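Cinddale Half Marathon

The Cinddale Half Marathon is a road running race held each year in August between the towns of Cinddale and Ellton. The race is organized by the Cinddale running club together with the two town councils. In the most recent edition, 3,040 runners reached the finish line from 3,880 who had registered.

Course

The start is at the old market square in Cinddale, and the first wave leaves at 6:30 in the morning to avoid the heat. Runners follow the river road to the village of Civdale, where the first water station is placed. After Civdale the course climbs 78 meters to the Nyarko Bridge, which is the highest point of the route and is considered its most difficult part. The last section is flat and finishes inside the Ellton athletics ground.

Participation

Runners must be at least 16 years old. Every finisher receives a medal and a towel with the colors of both towns. The time limit is 3 hours, and after this time the roads are opened again to traffic. A shorter race for children takes place on the track in Ellton on the same morning.
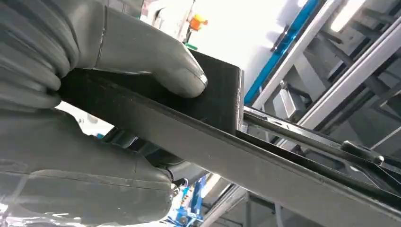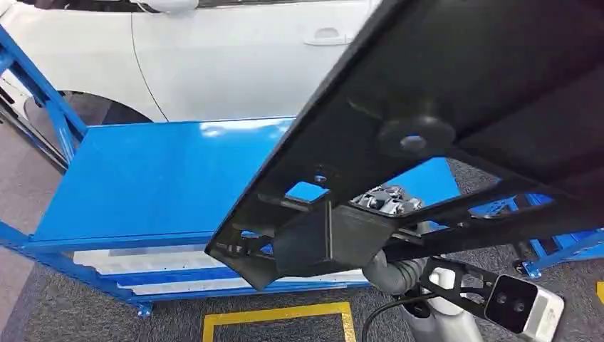 Black parts held by a gray robotic hand or gripper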